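Plokness Workshop
Home About Builds Parts list Contact
Search this site Enter keyword Go
Posted in July by Nele Heitmann

About us

Plokness is a shared workshop in Bornby for people who build small robots and the tools to go with them. Members keep their own projects and share the benches, the printers and the test area. The longest-running build is Plillumetti, a pair of hand-held grippers used to record how a person handles small objects.

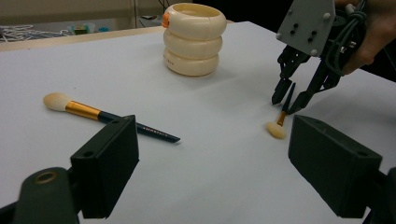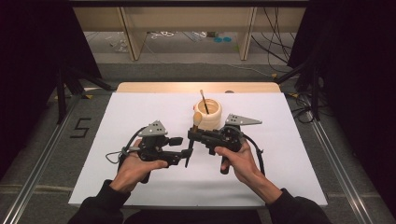

Plillumetti grippers with makeup brushes and the cream-colored container.

The project began on Wen-hsiung Man's kitchen table with 2 hobby servos and a borrowed laptop. It moved here when the cables outgrew the kitchen. Pei-shan Huang draws the fingers and the linkage. Sze-wing Lui maintains the recording software, which runs on a used desktop machine. Tin-yau Siu handles wiring and keeps the parts list current.

Finger geometry is now at revision 6. Earlier revisions flexed under side load, and thin handles rotated in the grip. The current part is thicker at the root and prints flat without supports. Drawings are kept in the shared folder under the revision number, with the old ones retained for comparison.

The archive holds more than 300 recordings. Each is stored with the finger revision, the object set and the operator's initials. Recordings with dropped data are marked and kept in a separate directory.

We do not sell kits. The mounting plate files are free to members, and visitors may ask for a copy at the bench. Bring your own fasteners. The workshop is at Unit 2, Wu Yard, through the side door. Write to Nele before a first visit so that a bench can be set aside.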